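Bench & Arm Forum > End effectors > Wrist cam vs overhead for bin work, Peixoto fingers or Bomus?

mirela_t
Monday, November 6, 2023
Quick one, on my lunch. We've got a small arm doing pick from tray, drop in bin. Currently on the Bomus suction head with an overhead camera. Suction hates anything with a textured face so I've been loaned a set of Peixoto two-finger jaws to try, with the little wrist camera bracket. Budget is up to 2000 for the lot, arm not included.

Anyone running the wrist camera ONLY? No overhead at all? Want to ditch the gantry, it's in everyone's way.
Mirela Teixeira, Fletovside

grindle56
We do. Wouldn't go back. Calibration is a pain once and then you forget it. Overhead was always getting blocked by the arm itself right when we needed it.

oldservo
Disagree with grindle. Wrist only is fine until you're close, then all you see is the thing you're gripping and you've lost the rest of the bench. Keep the overhead. Two views, let the controller sort it out.

Also which controller? Matters more than the camera imo.

mirela_t
Kerport box, the older one. Second camera input is taken up by the overhead, so it's one or the other unless I buy the add-on card.

tsima
Ran wrist only on a Kerport since July. Same jaws I think, flat black blades, angled in a bit? Couple of things.

Exposure. Fix it. Auto will hunt every time the bin comes into view. Ours is a bright blue one on a grey top and the picture pumped up and down till I locked it.

Finger tips. Make sure you can see both tips when open. If you can't, the bracket's tilted too far forward. Grabbed one off the rig just now, empty bin:

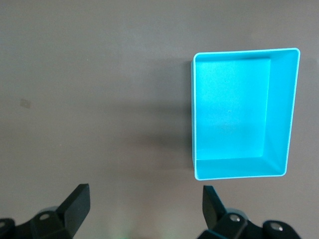 Wrist cam, jaws open, bin upper right. Both tips in view at the bottom.

The shadow left of the bin is the bit that bites. Soft edge, but dark right up against the wall, and my edge finder kept calling it part of the bin. Ended up keying on the pale rim instead, much cleaner line to find.

Tamara

oldservo
ok that's a tidier view than I expected. But look how much of the bottom is jaw. You're giving away a good strip of picture to hardware you already know the position of.

tsima
Mask it. Takes two minutes. And I don't know the position of it, not after somebody's knocked a finger. Seeing the tips is how I catch that.

grindle56
this. We had a bent blade for most of a week, overhead never showed it

mirela_t
Thats really useful, ta. Is the bin meant to look wider at the top like that? Mine does the same and I assumed I'd botched the calibration.

tsima
Just the angle. Camera isn't square to the bench. Either correct for it or teach the drop from a pose where it is square. I correct, the controller's got a four corner thing buried under Vision > Plane. Do it on the bench top and remember the rim is higher up than the bench. Caught me out, drops were landing long by 7 mm.

pnk_lopes
Going against the grain, why move off suction at all? Bomus do a softer cup for rough faces. Cheaper than jaws + bracket + a week of your life. We tried two-finger jaws on flat parts and they just skate off.

mirela_t
Tried the soft cup. Better, still dropping parts. And some of ours have a hole bang in the middle where the cup wants to go.

pnk_lopes
Fair enough, hole kills it.

oldservo
Thin blades on flat parts though, pnk has a point. Put some grip tape on the inside faces or you'll be chasing bits across the bench. Blades that thin aren't giving you much area.

tsima
Tape peels. I used dip rubber, two coats. Changes your closed width so re-home after.

There's also a smudge on our bench, left of the bin, that the blob detector picked up as a part a few times. Wipe the bench before you blame the software. I blamed the software.

grindle56
lol same. Ours was a sticker

mirela_t
Right. Price I've got for jaws, bracket and camera is 1325, so there's room for the second input card if wrist only doesn't work out. Plan is gantry stays up for now but unplugged, run wrist only for a bit, exposure locked, key on the rim.

Tamara what's your approach height over the bin? Trying to work out if I'll still see all of the rim on the way down.

tsima
You won't, not the whole way. I take one picture high up, same as the one I posted, whole rim in view, then go down blind. Bin doesnt move. If yours does, listen to oldservo and keep the overhead.

oldservo
screenshotting that

mirela_t
Bin sits in a corner stop so should be ok. Will post numbers when I've got some. Anyone got the STL for the bracket shim btw? Link in the sticky is dead.

grindle56
pm'd you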